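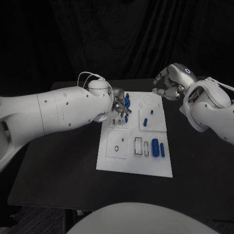
Photo: Atside / Adby workshop

Slide 2 – the board. Okay, so I love a white base board on a black table, you lose so much less time hunting for parts! Ours are blue for the same reason. Look at the little peg standing upright, then the piece with the ridged top, kind of like a gear. (Pause, let the back row look.)

My rule at home is board first, parts second – I broke it in July and spent 30 minutes under the bench. Ask who else has done that. Then on to slide 3, the fixtures.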